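A morning at the Backlund tin works, Dernosska

The works is on the north side of Dernosska, past the timber yard. The 30 bus stops at the gate. Visits are on open mornings in March and you have to put your name down by post or by telephone. I went for the nine o'clock tour, which left at twenty past.

There were two groups. Ours was taken by Octavian Zamfir, who runs the press shop and has worked there most of his life. You are given ear plugs and a pair of overshoes, and bags go in a locker. Photographs are allowed in the yard and in the last building but not in the print hall.

Backlund makes tins for tea, biscuits, sweets, sewing things and small tools. It does not make food cans. The steel arrives already coated with a thin layer of tin, in flat sheets stacked on pallets. We started at the print hall, where the sheets are coloured before any cutting is done. I had always assumed a tin was made first and painted after. Each colour is a separate pass, and after each pass the sheet goes through a long oven. A plain green lid takes two passes and a varnish. The most complicated sheet on the day was a Christmas biscuit design for a firm called Fekis, with seven colours and a gold.

The drawings are printed slightly wrong on purpose. Where the sheet will be pressed into a curve, the picture is stretched or squashed so that it comes out right in the finished lid. Zamfir held up a flat sheet with a horse on it, and the horse had very short legs. The finished lid next to it had a normal horse.

The press shop is the loud part. Sheets are slit into strips, then blanked, then drawn into lids and bases. The bodies of the rectangular boxes are made from one strip folded round and locked at a seam, with the base joined on afterwards. The newest press does 83 lids a minute. The oldest was built by Zevent and is kept for short runs. It is worked by one man, Essam Helmy, who feeds it by hand with both guards down and does not look up when visitors come through. We stood there longer than anywhere else.

Hinges were more interesting than I expected. The cheap kind is two tabs curled over a wire. The better kind has the wire running the full width of the back, and the lid will stand up by itself when opened. All edges are rolled so there is nothing sharp to catch a finger. They test the lids by opening and shutting them, and one in every 245 is taken off the line for this.

Tea and coffee were in the canteen, with a bun, included in the price. The toilets are up a flight of stairs and there is no lift, so ring ahead if that matters. The car park is small.

The last building has the old pattern books and a sales counter. The books list 134 shapes, of which the works still makes fewer than half. Seconds are sold by weight from crates, and most have a scratch or a crooked print. I bought two round ones and passed over a dented octagon, which I now regret. Plain rectangular boxes are still the ones I find most useful at home. With a green hinged lid that stands up behind and a bare silvery rim, a tin like that will take a good heap of paper scraps, crumpled or folded, and you can see what is on top without tipping it out. The counter shuts at half past twelve and they only take cash.
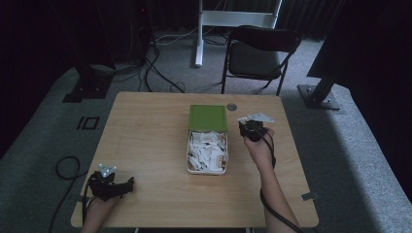
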